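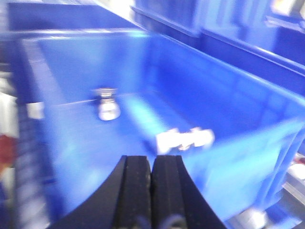
Blue bins for odds and ends — who else is a convert?

prarkthorpe_pat
1 June 2021
I've finally given in and got proper open plastic bins for the bits and bobs that used to live in the kitchen drawer (two of them so far, both bright blue) and I love them! Small silvery metal bits show up so well against that colour. I used to spend ages raking through the drawer for one little thing and now I just look down and there it is.

tinlidtom
Glad you're pleased, but I'd go for clear every time. With blue you still have to walk over and peer in. I've got five clear ones on the garage shelf and can read the lot from the door.

Maribeth Ambrosio
Blue for me too! White things stand out a treat as well. My only grumble is the shine — under the strip light in my utility room I get a big pale streak right across the bottom.

tinlidtom
See, glare! Clear doesn't do that.

Maribeth Ambrosio
Mine did, and it went cloudy by September. Each to their own though :)

hwang_shed
Do you sort things before they go in, or is it a free for all? I emptied mine last night and there were 109 items in it, mostly curtain hooks.

prarkthorpe_pat
Free for all at the moment, but I try to keep it to one layer so I can see the floor of the bin. 109 is magnificent, by the way. Did you keep the hooks?

hwang_shed
Every one. They've got their own tub now.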